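# Lunch by the Dozen: Group Catering Orders at Grellent

2 Dec 2023

I should start by admitting that I chose this project because I was hungry. In September I had a placement at an office on the Iludby estate, and every lunchtime the same conversation went round the desks — who was walking to Grellent, how long the queue would be, and whether there would be any of the beetroot and goat's cheese rolls left by the time we got there. When Grellent began taking group orders for delivery, I thought it would make a lovely subject for my hospitality module, and I'm pleased to say the café was kind enough to let me look through its order book.

## What I looked at

The café gave me its group lunch orders for the first season of the service, 471 of them, covering 3,564 individual lunches (sandwiches, salad boxes and soups, with cakes left out as they are booked separately). I also spent three mornings behind the counter, which was great fun and taught me a good deal more about buttering than I had expected to learn.

Customers order through a small website called Tikivia and have to give two days' notice. The bread comes from Jatoi, a bakery on the other side of the canal, and it is really the bread that sets the timetable. Jatoi wants its numbers early in the afternoon, so anything that reaches the café later than that has to wait for the next bake. 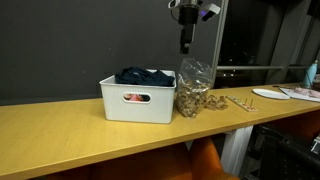
*Fig. 1. Tabletop with a light wood-grain finish, dark grey wall behind.*

## What I found

The menu is a generous one, but offices are creatures of habit. Most came back to the roast chicken with lemon mayonnaise, and they tended to repeat their first order almost word for word. Soup was the awkward one. It sold well in the café itself, but people ordering for a whole room seemed nervous of it, and when I asked a few of them why, they talked about spills, bowls and having nowhere to sit down with a spoon.

The notice period caused more grumbling than the prices did. I had gone in thinking it would be the other way round — my whole first questionnaire was about money, and I had to rewrite it.

## Suggestions

I would like to see Grellent offer a smaller menu of 3 sandwiches on one day's notice, using the tin loaf that Jatoi bakes every day anyway. Lidded cups for the soup would also be worth a trial. The Tikivia form could do with a box for allergies near the top, as at present it comes after payment and several customers told me they had missed it altogether.

If I did the project again I would talk to the delivery drivers as well, and I would start my interviews before the Christmas bookings came in.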